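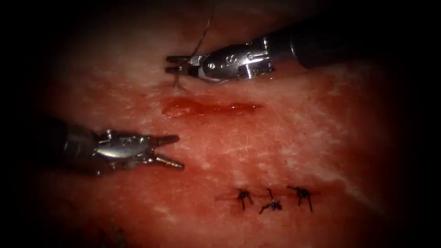 티켓 810: 왼팔 파지 상태 오표시 및 장력 보조 해제 현상
제품: Arkach 봉합 보조 키트(평가용 대여)
설치 장소: Wastthorpe 실습동
모듈: Yupanqui 장력 보조, Plumerero 로그 뷰어
상태: 보류(고객 확인 대기)
우선순위: 보통 → 높음(고객 요청으로 변경)

1. 최초 접수 (고객)
왼쪽 그래스퍼가 턱을 벌린 채 조직 위에 떠 있는데 Plumerero 화면에는 "양팔 파지"로 나옵니다. 실을 잡은 쪽은 오른쪽 니들 드라이버뿐입니다. 이 상태에서 Yupanqui가 장력 보조를 켰다가 4초 뒤에 스스로 끕니다. 경고음도 없고 오류 코드도 없습니다. 소개 자료에는 "파지 상태를 실시간으로 판단한다"고 되어 있던데, 빈 집게를 파지로 읽는 것도 판단에 들어가는지 묻고 싶습니다.
재현: 됩니다. 매번은 아닙니다.

2. 1차 답변 (지원팀)
불편을 드려 죄송합니다. 해당 증상은 대부분 기구 장착 불량에서 발생합니다. 양쪽 기구를 분리했다가 다시 장착하고 영점 보정을 실행해 주십시오. 조명 반사가 심할 경우 영상 기반 판단에 영향이 있을 수 있으니 밝기도 낮춰 보시기 바랍니다.

3. 고객 회신
재장착했습니다. 영점 보정도 했습니다. 똑같습니다.
밝기는 낮추지 않았습니다. 손목 관절이 금속이라 반짝이는 건 어느 현장이나 마찬가지일 텐데, 그때마다 조명을 줄여야 한다면 설치 조건에 적어 두셨어야 합니다. 견적서에도 설명서에도 그런 말은 없습니다.
바늘을 조직에 넣는 단계에서도 왼팔 표시가 틀립니다.

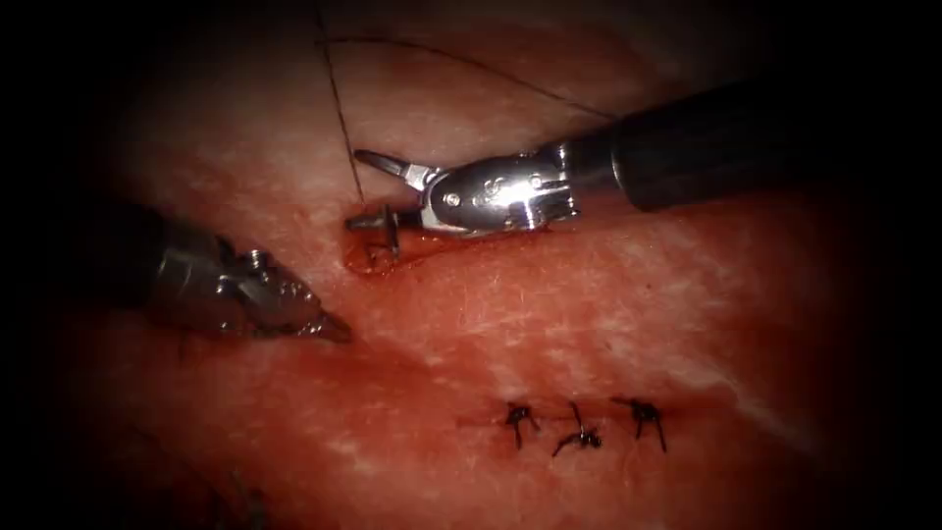 바늘 진입 단계. 왼쪽 그래스퍼는 아무것도 잡고 있지 않음.

표시만 틀리면 참고 쓰겠는데, 장력 보조가 이 표시를 보고 켜지는 것 같습니다. 맞는지 아닌지 분명하게 답해 주세요. "영향이 있을 수 있다"는 답은 이미 받았습니다.

4. 2차 답변 (지원팀)
로그를 검토했습니다. 문의하신 대로 Yupanqui는 파지 상태를 작동 조건 가운데 하나로 사용합니다. 왼팔 파지 신호는 턱 사이 각도와 구동 전류를 함께 보는데, 보내 주신 기록에서는 턱 각도가 38도인데도 전류값이 기준을 넘어 파지로 처리되었습니다. 케이블 마찰 때문에 전류가 높게 읽혔을 가능성이 있습니다.
임시 조치: 설정 > 보조 > 파지 판정에서 "각도 우선"을 선택해 주십시오.

5. 임시 조치 적용 결과 (고객)
"각도 우선"으로 바꾸고 12회 돌렸습니다. 빈 그래스퍼를 파지로 표시하는 일은 없어졌습니다. 대신 가는 실을 살짝 물었을 때 표시가 늦게 뜹니다. 매듭을 지을 때는 이쪽이 더 거슬립니다. 두 기구 끝이 거의 맞닿아 있고 실이 두 기구 사이로 지나가는데, 보조는 아직 꺼져 있습니다.
장력은 결국 조작하는 사람이 맞췄습니다. 그러면 Yupanqui 사용료는 무엇에 대한 것인지 모르겠습니다.

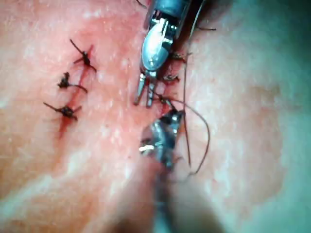

6. 내부 메모 (2선 지원, 고객 공개로 전환됨)
- 각도 우선 모드에서 지연이 생기는 것은 확인됨. 턱이 완전히 닫히지 않은 얇은 실 파지를 늦게 인정함.
- 케이블 마찰설은 아직 근거가 약함. 같은 기구를 오른팔에 꽂아 비교한 기록이 없음. 1차에서 요청했어야 함.
- 매듭 자체의 품질 문제로 접수된 건은 아님. 고객도 그 부분은 언급하지 않음. 제목 바꾸지 말 것.
- 펌웨어 수정 예정은 9월. 날짜는 약속하지 말 것.

7. 고객 회신
메모가 그대로 보여서 읽었습니다. 차라리 이쪽 설명이 낫네요.
좌우 교체 시험은 일요일에 장비가 비니 그때 하겠습니다. 다만 다음 두 가지는 시험 전에 답을 주십시오.
가. 각도 우선 모드에서 장력 보조 로그가 따로 남는지. Plumerero에서는 보조가 꺼진 이유가 빈칸으로 나옵니다.
나. 9월 펌웨어가 평가용 대여 장비에도 들어가는지. 대여 기간이 그 전에 끝나면 저희는 고쳐진 제품을 보지도 못하고 구매 여부를 정해야 합니다.

8. 3차 답변 (지원팀)
가. 남습니다. 뷰어의 "고급 이벤트" 항목을 켜시면 해제 사유가 표시됩니다. 기본값은 꺼짐입니다.
나. 대여 장비 적용 여부는 영업 담당 부서에 문의해 두었습니다.

9. 고객 회신
가는 확인했습니다. 해제 사유가 "기타"로 나옵니다.
나는 답이 아니라서 티켓은 닫지 않겠습니다.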